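Heel tab (footwear)

A heel tab, or pull tab, is the little loop of fabric sewn at the back of a shoe's opening so you can haul the thing on without crushing the collar. I've been keeping this entry on the Kalcombe shoe wiki since May and I'm still fond of it!
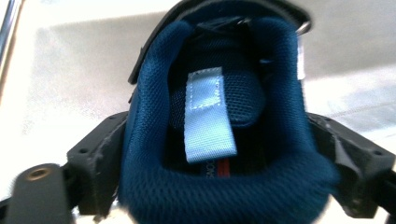 Marlene Tiedemann wrote in to say that I'd undersold the tab, and that for anyone with stiff fingers it matters more than the laces do. Fair enough, Marlene – I've moved it up.

Form. Most tabs are a narrow strip of woven ribbon, folded over and stitched down. Pale blue against a dark blue mesh lining is a favourite colour combination of mine (easy to find in a dim hallway). Some makers sew theirs to the outside of the heel, others tuck it inside, where it can get caught under your foot if you're in a hurry.

Collar. The padded rim the tab helps you get past. Mesh over foam is common on runners, and it wears through at the heel first. Mine always do, the left one especially.

Care. Don't hang wet shoes by the tab. I did that with a pair of Skernau trainers and the stitching let go on one side. Sum-yee Mak reckons a few passes with upholstery thread will fix it, though I made a right mess of mine.

See also: Tongue; Insole; Shoehorn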